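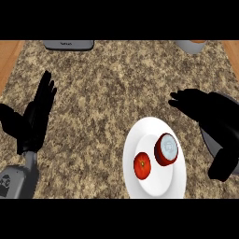 Technology > Automation > Interviews

Filed under: Simulation, Open Days, Two-Handed Manipulation

Gavin Moffat does not like the word "demo." He used it once in the hour we spent at Prernine's open day in Jemville, and corrected himself. "Session," he said. "A demo is something you rehearse until it can't fail. We ran 132 episodes for visitors and left the bad ones in the log."

Moffat leads the simulation group at Prernine, which has spent the past two years on two-handed kitchen tasks. The open day was his group's first. Visitors sat at one of two stations and drove a pair of simulated robot hands over a rendered kitchen counter, with a screen showing the view from the robot's side. The task was fixed for the whole day: start with a tomato and a small red can on a white plate, and take both off the plate without tipping it.

"It sounds trivial," Moffat said. "Then people try it. The tomato is round and the can is a cylinder, so the same grasp doesn't carry over. You can come down on a tomato from above with the fingers spread. If you do that to the can while it's leaning, you push it over the rim."

The counter and its contents come from a scene library the group calls Dimano. It holds 600 objects, each with a mass, a friction value and a collision shape that is simpler than the shape shown on screen. The collision shapes take up most of the group's time. A plate is harder than it looks, Moffat said, for the reason that it is concave. Treat it as a solid lump and the tomato floats above the well. Split it into too many pieces and the simulation slows until the operator feels a lag in the fingers.

"We cut the plate into 12 pieces," he said. "At eight, the tomato would catch on a seam and stop dead. At 12 it rolls the way you'd expect."

I asked why the stone surface had been given such a busy pattern when the hands are plain black. Moffat said that the surfaces are swapped between runs and that the mottled granite is one of the less popular ones with his own staff. A vision model trained only on clean white counters learns that anything dark is an object. Granite is full of dark specks. "It has to learn that a speck is part of the stone. I would sooner find that out in the renderer than on hardware."

The recorded episodes go to a second program, Doucette, which replays them with small changes: the plate shifted, the light moved, the tomato started from a different spot in the well. Before the open day the training set stood at 1475 episodes, all from trained operators. Moffat wanted recordings from people who had never done it before.

"Our operators are too good," he said. "They go straight in. A visitor overshoots, backs off, tries the other hand, comes in again. Those corrections are what the policy needs, and you can't ask an expert to fake them. We tried that in June. It was bad acting."

He was less confident about the idle hand. Most visitors used their right hand for everything and parked the left one out of the way, and the recordings show it. Moffat would like to see the left hand steady the plate while the right one works, but the instructions did not ask for it. He has since argued with a colleague over whether they should have. His own view is that an instruction would have produced tidy data and hidden the habit.

On the gap between simulation and hardware he was direct. Contact between a soft fingertip and a slightly soft vegetable is still poorly modeled - the simulated tomato does not give at all - and a grip force that is fine on the screen may bruise the real thing. The group limits force in software and accepts slower grasps as the price.

"If you ask me whether a policy from this room will clear a table in a house, no," he said. "Will it pick a can off a plate on a counter it hasn't seen? Some of the time. I can give you the rate when the hardware tests are done, and I won't give you one before."

The next round of sessions will keep the plate and change what is on it. Moffat wants something flat, perhaps a slice of bread, which gives the fingers no side wall to close on. He also wants better chairs at the stations. Several visitors leaned forward as they worked, and the hand tracking drifted when they did.

Last updated: July 2022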